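Idle workers still billed after scaling to zero overnight
Cimitz community help > Billing and usage
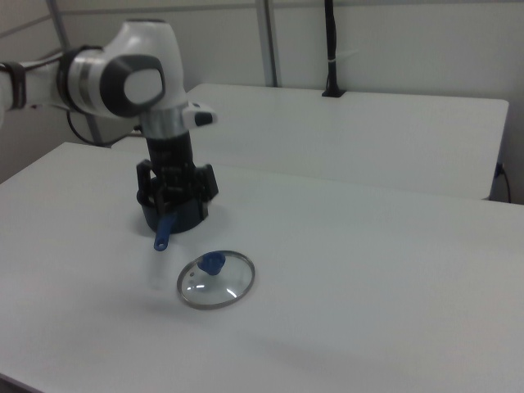 Compute charges continue with no running workers

Posted by Kylie Te Moana, October 18, 2025

We run a batch queue on Cimitz for a small internal reporting tool. The worker pool has a schedule that sets the minimum and maximum to zero in the evening and puts both back up in the morning. The console shows no workers overnight, and the queue is empty.

The usage export still has compute lines for those hours. They are smaller than the daytime lines but they never reach zero, and over a month they come to a noticeable part of the bill. The pool is the standard type, built from our own machine image, with one data volume per worker. There is a Pronari agent in the image which ships logs to a separate account.

What I have checked so far:
No other pools in the project.
No manual instances that I can find.
The schedule runs without errors and is in the correct time zone.

Is this a delay in the export, or is something still allocated? I would prefer not to delete and rebuild the pool every day if there is a setting for it.

3 replies

Grimshaw
Probably the export. It lags. Wait a day and look again.

Aroha Merrick
The export does lag, but lag moves charges to a later hour and does not create new ones. If you see the same lines every night for a month, something is allocated.

Open the export and group by resource ID instead of by service. The default grouping puts several different things under "compute", including reserved addresses, warm capacity and attached volumes. You need to know which of them you are paying for before you change anything.

My guess is warm capacity. Standard pools have a setting called standby count, on the Advanced tab, and it is separate from the minimum. Standby machines are booted from your image and held outside the pool so that scale-up is quicker. They do not appear in the worker list, and a schedule that only sets minimum and maximum does not touch them. If the pool was made from the older template, the standby count is 2.

To fix it, edit the schedule and add the standby count to both actions: zero in the evening, your normal value in the morning. Save, then wait for one full cycle before you compare figures. Expect the first jobs of the day to start more slowly. On our image a cold start takes 92 seconds, most of it package updates that should have been baked in.

Check the volumes as well. If "keep on release" is ticked, each worker leaves its data volume behind when it goes, and the next one gets a new volume. Those accumulate. Take a snapshot of anything you need — the delete action has no undo — and then remove every volume with the status "detached".

The Pronari agent is unlikely to be the cause. It can add outbound traffic, but that is billed on its own line.

Kylie Te Moana
Grouping by resource ID showed it. Standby count was 2, as you said, and there were 8 detached volumes going back to July. I have added the standby value to both schedule actions and removed the volumes after taking snapshots. I will post the overnight lines once the export has caught up.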